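About Genda

Desk and home storage, Prundcombe 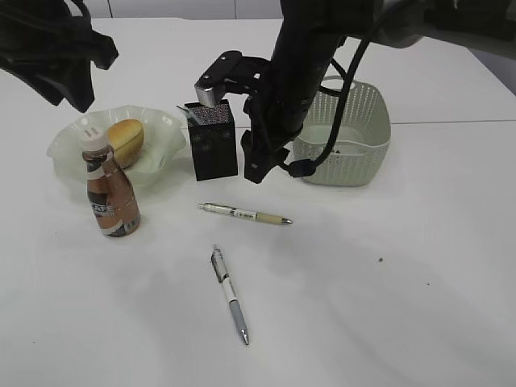

A black pen holder on a white table.

Genda is a shop and small wholesaler in Prundcombe. We sell things for keeping other things in: pen holders, letter trays, drawer dividers, shelf boxes, hooks, key racks and jars with lids. We also repair a good part of what we sell. The shop is on the ground floor, the stockroom and repair bench are upstairs, and the office is at the back next to the loading door.

How we started

Ilona Jakab opened the shop after leaving a job in school supplies. She had spent years ordering trays and cupboards for classrooms and had a long list of the ones that broke. For the first winter she sold only 18 products, all of which she had used herself. Siu-fong Chung joined the following November to look after the accounts, and took over the buying when it became too much for one person.

The name comes from the street where Ilona's grandmother lived. It has no connection with stationery. People sometimes ask whether it is a surname, and post does arrive for a Mr Genda.

We moved once, from a unit behind the bus station to the present building, which used to be a shoe shop. The old fitting benches are still by the window and customers are welcome to sit on them. The long shelves where the shoe boxes were kept turned out to be the right depth for archive boxes, so we left them up.

What we stock

Our catalogue now has 957 lines. The larger part is plain desk and drawer storage in black, white and grey. We keep colours to a minimum so that something bought this year will match something bought in three years' time. If a maker changes a shade, we say so on the product page and keep the remaining old stock aside for people who need to match a set.

Chow is our own range of drawer dividers. They are cut to order from measurements you send us, and fit most kitchen and desk drawers. Please measure the inside of the drawer at the front and at the back, as older furniture is often narrower at one end. We will ring you if a figure looks wrong.

Hidum is the range for schools and offices. It covers stacking trays, pen holders, label frames and wall racks, all sold singly as well as by the box. Schools can pay by invoice. We don't have a minimum order for any range.

We don't sell furniture, bins or anything that needs fixing to a ceiling. We used to sell filing cabinets and stopped when the stairs became a problem.

Repairs and spare parts

Hinges, runners, lids and label windows are available separately for anything we have sold, for as long as we can get them. Ka-ming Kwok runs the repair bench. Small jobs such as a loose hinge are usually done while you wait if you come before lunch. Other repairs take longer and we will give you a date when you hand the item in. We don't charge for looking at something, and if a repair would cost more than a new one we will tell you before starting.

We can't repair cracked glass.

Who works here

Ilona Jakab, owner
Siu-fong Chung, buying and accounts
Ka-ming Kwok, repairs and Chow orders
I-hsuan Chiang, schools and offices
Izzati Wibisono, shop floor and website

Izzati answers most of the messages sent through the contact form. Questions about a school order go more quickly if you write to I-hsuan by name.

Visiting the shop

We are open from Tuesday to Saturday and closed on Monday, when deliveries come in. The front door has one low step and we keep a ramp just inside; knock or ring the bell and we will put it out. There are 2 parking spaces behind the building, reached from the side lane. Please leave the one by the loading door free.

Orders placed online can be collected from the counter after 4 in the afternoon on the next working day. Bring the order number or the name it was placed under. We keep uncollected orders for a month, then return them to stock and refund the payment.

Returns

Anything unused can come back for a refund, with or without its packaging. Chow dividers are cut to size, so we only take them back if the mistake was ours. If the measurements you sent were slightly out, bring the dividers in and Ka-ming can often trim them.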